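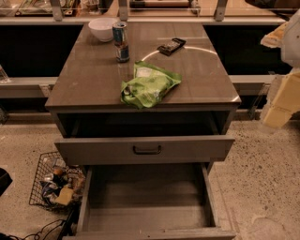 Do I really have to shut every drawer before the walk-through?
Shut the ones at shin height and any that stick out into a path people use. A drawer you are standing at and working from is your business until you leave it.

Storage and Break Area Inspection, Prilturstead Building, Ground Floor
Inspector: Kiros Workneh
Walked with: Yasaman Azimi (days)
Month: November

Marks used: OK, FIX, or ASK. I don't use "Satisfactory" because I have never found out what it means.

1. Tall cabinets fixed to the wall
FIX. The sheet from last time says "all anchored." Two of them rock when I lean on them. A bracket with no screw in it is a piece of decoration. Yasaman says the screws were on order from Prurkton. I would like to see the order.

2. Heavy items stored low
OK in the supply room. FIX in the back hall, where boxes of copier paper are on the top shelf and the napkins are on the bottom one. I was told it is easier to reach the napkins that way.

3. Drawers open one at a time
ASK. The Osenel cabinets are supposed to have a catch that stops a second drawer from opening while the first is out. I tried five cabinets. On some the catch held, on some it gave with a light pull, and on one I couldn't find it. The brochure calls it "tip-proof." I am writing down "not shown to be tip-proof" until somebody brings me the manual.

4. Drawer stops
OK. Pulled each one to full length and none came out in my hands. One squeals. Squealing is not on the list.

5. Shelf load labels
FIX. The wire shelving is labeled 300 lb. Per shelf or for the whole unit? The label doesn't say and neither could anyone I asked. Until that's settled, treat it as the whole unit.

6. Food kept apart from cleaning supplies
FIX. Crackers and drain opener on the same shelf behind the door. Moved the drain opener myself. Don't put it back there because "that's where it goes."

7. Cans and packages: dates, dents, swelling
OK, mostly. One dented can thrown out. The dent was on the seam. Side dents I leave alone unless they're sharp, and I know not everyone agrees with me on that.

8. Walkways clear
OK at 9 in the morning. I don't put much faith in this. Everyone knew I was coming, and there were clean rectangles in the dust where boxes had been. Will come back some afternoon without calling first.

9. Fire extinguisher
OK. Tag 2735, needle in the green, pin in place. The hook is fine. The coat hanging on the hook is not — take it off.

10. Step stool
FIX. One rubber foot missing. Someone has folded cardboard under that leg. Tag it and take it out of use today. The new Paisan stool is still in its box in the office, where it has never hurt anyone or helped anyone either.

11. Lighting over the storage rows
OK. One tube flickers at the far end. Reported twice, according to Yasaman. Consider this the third.

12. Spill kit
ASK. There is a bucket marked SPILL KIT. It holds a mop head and a phone charger. Is there another one?

Comments from the day shift (Y. Azimi)
Item 1: order attached, screws came in the same afternoon, brackets done on both. Please lean on them again.
Item 3: I have asked for the manual. For the record, we have never had a cabinet go over.
Item 12: the real one is under the sink.

Reply (K. Workneh)
Item 1 changed to OK after leaning. Item 3 stays at ASK. "Never had one go over" is what every place says up to the day it does — I want the catches checked. Item 12, found it, OK. Put a sign on the sink door and empty the bucket.

Still open: 2, 3, 5, 6, 10.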